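Workshop Tips: Looking After a Bench Arm

The Torach manual wants the flange bolts checked every 1,000 cycles. I doubt anyone at Torach has tried it. Ours at the Larkevham shop had done 2,071 before I put a wrench on it, and one bolt moved a hair.

What I do trust:

Strap the cable to the arm, but leave slack at each joint. Tight looks neat and wears through.

Wipe the fingers with a dry rag. Skip the $31 spray. 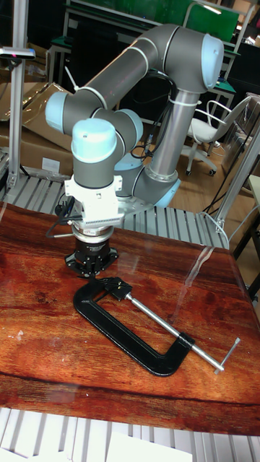 Redo the zero point after any gripper swap, whatever the software tells you. It told me "OK" in November and then missed every pick until lunch.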